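Ticket 206: Glass lid rattles, knob spins, steam gets out one side
Product: Kestov large pot, glass lid with metal rim
Opened: 24/09/2026
Status: Solved (leaving it open for comments)

Original report

Hi all! I bought the big Kestov pot in March and it's become my favourite thing in the kitchen, so please read this as a fan asking for help. I make stock in it, porridge for a crowd, and far too much pumpkin soup.

Two problems have crept up on me. The first is the knob. It turns freely when I grab it, and if I lift the lid by the knob there's a small wobble before the glass comes up. The second is a rattle at a low simmer, always from the side nearest the wall, with a thread of steam coming out there and running down the splashback.

What I've already tried:
Turned the lid a quarter turn at a time. The rattle stays on the wall side.
Washed the lid and the pot lip by hand in hot soapy water. No change.
Swapped burners. The rattle moved! It was on the other side on the small burner.
Tightened the knob with my fingers. Good for one pot of soup, then loose again.

Reply from Kestov support

Thanks for such a thorough write-up, the burner swap is a really useful clue. If the noise moved when the pot moved, please check that the cooktop is level before you blame the lid. For the knob, take the screw out from underneath, look at the washer, and tell us what colour and condition it's in. Let everything cool completely first. Please don't use thread glue, as it isn't meant for cookware.

Update 1

Righto, washer first. There's one screw on the underside, and it came out easily with an ordinary cross-head screwdriver. The washer was brown and flat as a biscuit, with a split on one side. I suspect that's my doing. I'd been putting the lid in the oven at 200 with the pot when I did beans, and I've now read the care leaflet properly (it was in the drawer the whole time, under the takeaway menus).

Cleaning while it was apart was weirdly satisfying. A wooden skewer wrapped in a damp cloth goes right round under the knob, and the gunk that came out was impressive. I did the inside edge of the rim the same way, then soaked the lid in warm water and bicarb for 15 minutes and dried it with a tea towel.
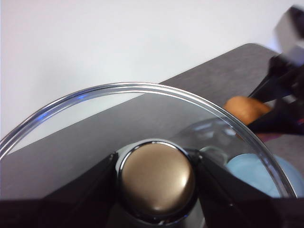 With the split washer back in as a test, the knob still spun. So I rang the Stomden hardware shop and they had a packet of Gistell silicone washers, heat-rated, 8 to a pack. I only need one, so if anybody local has the same trouble, sing out and I'll post you a couple.

Update 2

New washer in! Glass, washer, screw, snugged up by hand and then a tiny nip with the screwdriver. I stopped as soon as the knob quit turning. The glass needs that bit of cushion and I wasn't keen to find out how much force it'll take.

Then the cooktop. I put a spirit level across the big burner and the bubble was well off toward the wall. The trivet had a foot missing its rubber, and I found the rubber in the crumb tray of the Bedoya toaster that lives beside it — no idea. Pushed it back on, checked again, bubble in the middle.

Test: pot half full, brought to the boil, turned down to a simmer, lid on. No rattle at all, and the steam comes out evenly now. Lifted it by the knob with an oven mitt and there's no wobble. I am absurdly pleased about this.

Reply from Kestov support

Wonderful result. We'll mark this one as solved. Keep the lid out of the oven from here on and check the screw every few months.

Update 3

Will do. Lid is living on the rack next to the colander now, knob up, and I've taped the leaflet inside the cupboard door. One leftover question for anyone who knows: is it fine to run the lid through the dishwasher on the top rack with the new washer in, or should I stick with hand washing?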